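Garden and Home Board > Furniture > Mellovberg chairs, has anyone's lasted?

dripping_tap
Saliba in Astham have the white Mellovberg chairs in again and my other half wants a set for the back room. The card on the shelf says "tested to 2,000 sittings". I'd like to know what a sitting is. If it's one person getting up and down at dinner, that's not very many dinners. Has anyone owned one for longer than a summer?

oldgreyfence
We have had ours for eight years. No complaints. They live indoors and get wiped with washing-up liquid.

halfpint_hilda
Eight years indoors isn't much of a test though, is it? Mine were on the patio and went chalky by the second June. I bought a tub of Plolimer because the lad in the shop swore by it. 15 minutes of rubbing per chair and they looked lovely until it rained. I don't believe a word on that tub.

dripping_tap
So indoors only. And no Plolimer. What about the legs? I sat on the display one and it had a definite wobble.

kettle_on_again
Shop floors are never level, I wouldn't judge by that. Turn it over before you pay. Anything that's going to go wrong with a moulded seat starts underneath, where the legs meet it. And put something soft down first, the white marks if you so much as look at it.

mothballs
I keep reading this "put a cloth under it" advice and I've never seen proof that it does anything. Any grit on the floor ends up on the cloth, and then you're grinding it in with a bigger surface. I've always done mine on bare lino.

kettle_on_again
Shake the cloth out, then. Black is handy for this, you can see straight away where the white has got a rough edge or a bit missing.
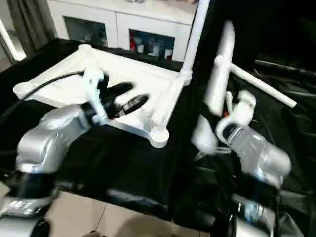
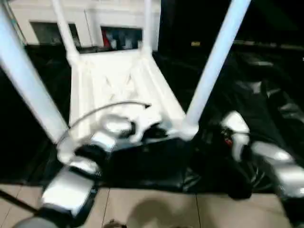
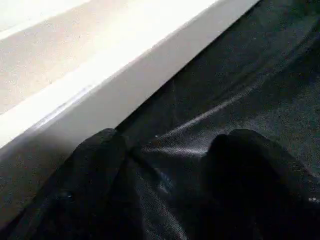
What I'd check first is the corners, then run a thumbnail along every edge. If it catches, there's either a burr or the start of a crack, and a burr you can take off with fine paper. A crack you can't do much with, whatever it says on the glue. Then stand the chair up and lean on each corner in turn.

mothballs
Nice and tidy, but it doesn't show me that the cloth saved anything. You'd have to do one with and one without.

kettle_on_again
You're welcome to bring one round and we'll drag it across the floor for you.

oldgreyfence
I'm with kettle on the cloth. An old bedsheet does the job, doesn't need to be black.

halfpint_hilda
The ridges on the bottom of a moulded seat are supposed to be what makes it stiff. They also collect every crumb and spider going. When I turned mine over after the first winter I wished I hadn't. Nobody on the Mellovberg leaflet is ever seen cleaning one.

dripping_tap
Is there a knack to cleaning in between? I can see that being my job.

halfpint_hilda
Old toothbrush and warm water. Leave it upside down while you do it, then tip it on its side to drain or you get a puddle on your foot when you turn it back over.

longshanks
Coming at this as a heavy person. I don't trust any number on a shelf card, 2,000 or otherwise, unless it says how much weight was on the seat. Mine splayed. It didn't break, the legs just went out a bit further each month until I noticed my chin was nearer the table. Took it back to Saliba and they said it was "within tolerance". Whose?

oldgreyfence
Were you leaning back in it?

longshanks
Everyone leans back in chairs.

oldgreyfence
I don't.

mothballs
Splaying is a fair point and you'd not spot it by turning the thing over once. Measure between the feet on the day you buy it, write it on a bit of tape under the seat, and measure again later. That would be proof of something at least.

kettle_on_again
Fair enough, I might do that with ours.

dripping_tap
Right. I went back this morning with a tape measure and an old towel and turned one over in the aisle. Got a look from the till. No cracks that I could find, though one edge was sharp enough to ladder tights. The one next to it was fine. I've bought two, not the full set, and kept the receipt. Feet measured and taped. Still no idea what a sitting is, and the man on the till didn't know either.

longshanks
Ask him what tolerance means while you're there.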